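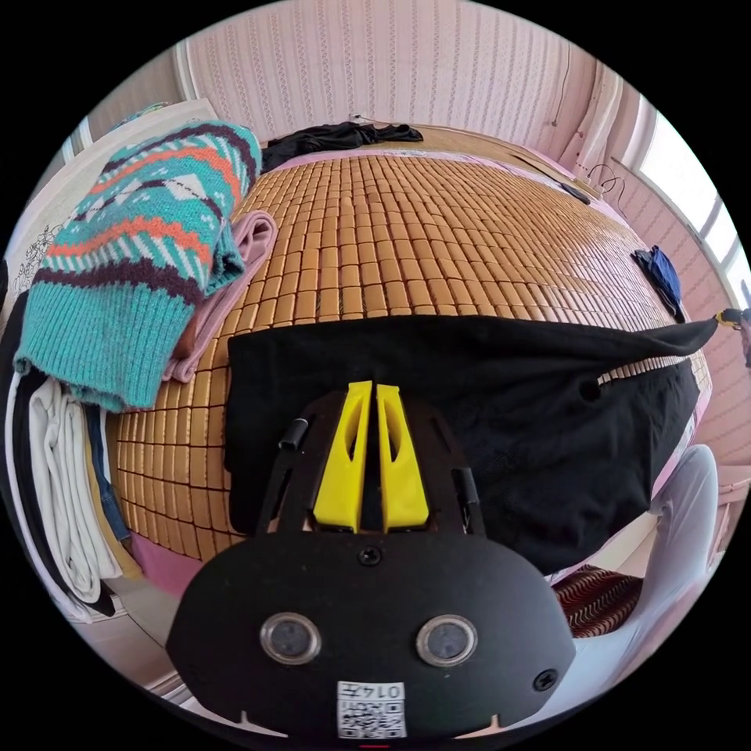

How do you stop sourdough starter from smelling like nail polish remover?

Feed it more often, or feed it more flour each time. That sharp smell means it's hungry. I keep mine on the counter and give it flour and water at 7 in the morning and again after dinner, and it settled down in 2 days.

Maëlys Deschamps
Same thing happened to me in May when our kitchen got hot (we're up in Closeck, no AC!). I dumped all but a spoonful, stirred in fresh flour and moved the jar down to the cellar. I'd been feeding it plain white flour the whole time, so I threw in a bit of rye too, and wow, it perked right up. Don't toss the extra, by the way. It makes great pancakes.

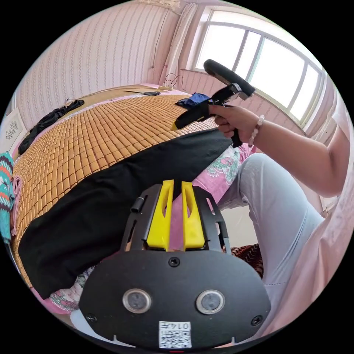 Pfeiffer
Rye worked for me too, but I wouldn't bother with the cellar. Mine went totally flat down there. I just use cooler water and a smaller jar. If you see pink or orange streaks, throw the whole thing out and start over. Gray liquid on top is fine, pour it off or stir it in.

Last updated: May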